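Multicooker with a dial and no manual — where do I start?

Posted by stiswood_kitchen, Oct 20, 2019

I just picked up a secondhand electric multicooker and I'm so excited to use it! It's a lovely sage green, but it came with no manual and the writing around the dial is tiny. I'd like to make plain rice and maybe a soup. What would you try first?
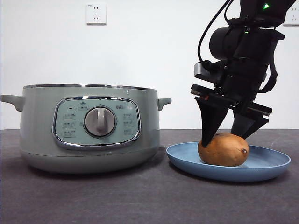 My new-to-me cooker, with the blue plate next to it

mathur77
2 votes

Oh, I love that color! Start with rice. Rinse one cup until the water runs mostly clear, add a cup and a quarter of water, and leave the lid alone for 5 minutes after it finishes. Mine is a different make, so I can't tell you which setting is which, but take a close-up of the panel with your phone and zoom in. I did that with my old oven and could finally read every word.

Also look underneath for a sticker with the model number. Type that into a search and the manual often pops right up.

prikeo
13 votes

Great find! Before any food goes in, check the cord for damage and wipe the bottom of the inner pot — a stray grain of rice stuck there can throw off the heating. Then do a test run with two cups of water and stay in the kitchen while it's on. You'll learn a lot about the dial that way.

For soup, keep well under the max line inside the pot. Lentils foam more than you'd think! Carrot and lentil is my favorite, and it's even better the next day.

drekevham
0 votes

following, I have one with a dial too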